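Company News – Facilities and Workplace
07/09/2018

A Working Room Under an Old Roof: Interview with Diệp Chu

When Zelum took over the upper floor of the Hodetti building, the space had been used for storage for many years. Today it serves as the daily workplace of the product and testing groups. The conversion was directed by Diệp Chu, head of workplace planning, who met with the editors of this page to discuss how the floor was laid out, what was kept, and what remains to be done.

Ms. Chu began by explaining that the company had first considered a conventional office in a newer building on the other side of the river. The offer was withdrawn after an inspection of the Hodetti property, which the company already leased in part. "We had been paying for the upper floor and using it for shelving," she said. "Once the shelving was gone, people walked in and started saying where they wanted to sit. It was difficult to go back to the other plan after that."

The first task was to agree on what the floor was for. Two groups had asked for it. The product group wanted desks and a place to talk, and the testing group wanted open floor and access to power. Ms. Chu held a series of meetings with both and asked each employee to keep a short record of the working day. The records showed that the two groups spent far more of the day together than their managers had believed, and the idea of a dividing wall was dropped.

"I had a drawing with a full partition on it, and I was rather fond of that drawing," Ms. Chu said. "The records made it very plain that people would be walking through the door in that partition all day long. We would have ended up propping it open."

The budget approved for the conversion allowed for 60 workplaces and the replacement of the electrical supply. It did not allow for a new ceiling. A suspended ceiling had been priced by the contractor, Jotar, and Ms. Chu described the discussion of that item as the longest of the entire project. Those in favor pointed to heating costs and to appearance. Those against pointed to the loss of height and to the difficulty of reaching the services once they were covered.
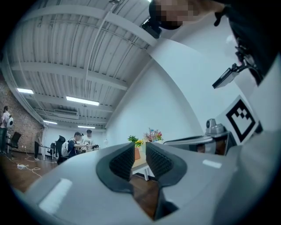 The ceiling question was settled in June, when management accepted the recommendation to leave the roof structure open and to spend the money on lighting and paint. Ms. Chu regards this as the decision that gave the floor its present character. The corrugated ceiling and the heavy beams are white, the thin pipes run in plain view toward the far end of the room, and the fluorescent fixtures are the main thing one notices on looking up. "A pipe that you can see is a pipe that you can get to with a ladder," she said. "Our maintenance staff made that argument better than I did, and I repeated it in every meeting."

Asked about the brick, Ms. Chu said that opinion had been divided. Several employees wished to have it plastered so that the whole floor would match. The exposed red-brown wall was kept, and the newer wall surfaces were finished smooth and white. She noted that bare brick sheds dust and takes fixings poorly, and that no shelves are to be hung on it. "If someone needs a shelf, they may have one on the other side of the room," she said. "The answer has been the same for every team that has asked."

Hollis Kasprzak, who manages the building services, joined the conversation to speak about air and noise. He stated that an open roof requires more attention to both. Warm air collects high up in winter, and the settings of the air conditioning had to be changed several times during the first months. "We received complaints from one end of the floor that it was cold and from the other end that it was stuffy, often within the same hour," Mr. Kasprzak said. "The equipment was sound. The timer had been set for a floor with nobody on it."

Noise has proved the harder matter. Hard surfaces return sound, and a conversation at one table may be followed at the next. Mr. Kasprzak reported that 200 acoustic tiles have been ordered from Zacharias and that their placement is still under review. Ms. Chu would prefer to see them behind the meeting tables first. Mr. Kasprzak would begin nearest the stairs – a point on which the two have not yet agreed, although both described the discussion as friendly.

The editors also asked whether the floor is considered finished. Ms. Chu replied that she does not use the word. A second coat of floor sealant is outstanding, the labeling of the electrical panels must be corrected, and the staff have asked for more hooks for coats. She added that requests of this kind are welcome and that a form is kept at the reception desk for the purpose.

"People write very small things on that form," Ms. Chu said. "A door that closes too fast, a lamp that hums. I read all of them, and Hollis gets the lamps."

Employees who wish to comment on the placement of the acoustic tiles may do so in writing to Building Services, extension 456. Comments will be considered before installation begins.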